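About Bimum

Bimum is a language school for grown-ups. We teach Norwegian and Swedish in the evenings, above a dentist's office, to people who mostly signed up because of a grandparent, a spouse or a television series. All three are good reasons. The television people tend to do their homework.

The school was started by Alvar Eide and Effie Matheson, who met in a choir and agreed on very little except that the language class they had both dropped out of was dull. Alvar grew up in Midtbø and thinks you learn by being corrected. Effie learned her Norwegian as an adult and thinks you learn by being left alone until you ask. They still teach the beginners together, and you will get both methods, sometimes within the same sentence.

Our first term had two students. One of them was Effie's brother-in-law, who wanted to know how to complain about a ferry. We now have more than 100 people on the books each term, and the ferry lesson is still in the course, greatly expanded. It covers delays, coffee prices, and the polite way to ask a stranger to move his skis.

How the classes work

You join a group, you get the Hivby reader, and you start talking on the first evening. Hivby is a town we made up so that we could be rude about it. It has a bakery, a bad mayor and a long-running dispute over a parking space. By the end of level one you will have opinions on the parking space. By the end of level two you will be able to express them in the past tense.

We don't give grades. We do give a small test in March, mainly so that people have something to dread together, and everybody who takes it gets a bun. 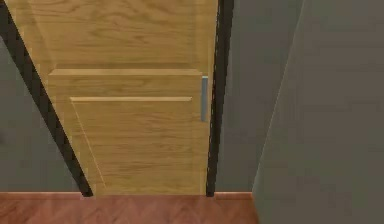
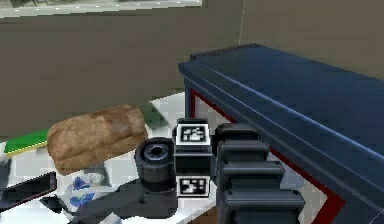
Swedish is taught by Gunnel Åberg, who joined us after a career in tax accounting and brings to the subject of noun genders the patience of somebody who has read other people's receipts for a living. Her groups are quieter than the Norwegian ones and, we have to admit, further along in the book. She also runs the pronunciation hour, where you will say the word for "seven" until it stops sounding like a leak.

Roald Westerberg looks after the intermediate groups and the library. The library is 200 books, heavy on crime novels and knitting. You may borrow as many as you like. Roald remembers who has what, and he will bring it up at parties.

Sølve Engebretsen answers the phone and the email, makes the timetable and fixes the copier – or stands next to it looking disappointed, after which it tends to work.

The Skisberg weekend

Once a year we rent a house at Skisberg and speak no English from the front door onward. People get hungry, then brave. The house sleeps 50 if nobody is fussy, and somebody always is, so book early and bring earplugs. Cooking is shared. Dishes are shared in theory.

Joining us

New groups open when there are enough people to fill a table. You don't need any background, a good ear or a Scandinavian last name. If you've studied before and forgotten it all, come anyway and we'll find out how much you've forgotten, which is usually less than you claim.

Write to Sølve with your name, your language and the evenings you can't make. Please don't write in Norwegian to impress him. He'll answer in dialect.

Page last updated 04/06/2021, when Alvar noticed the old one still listed the fax number.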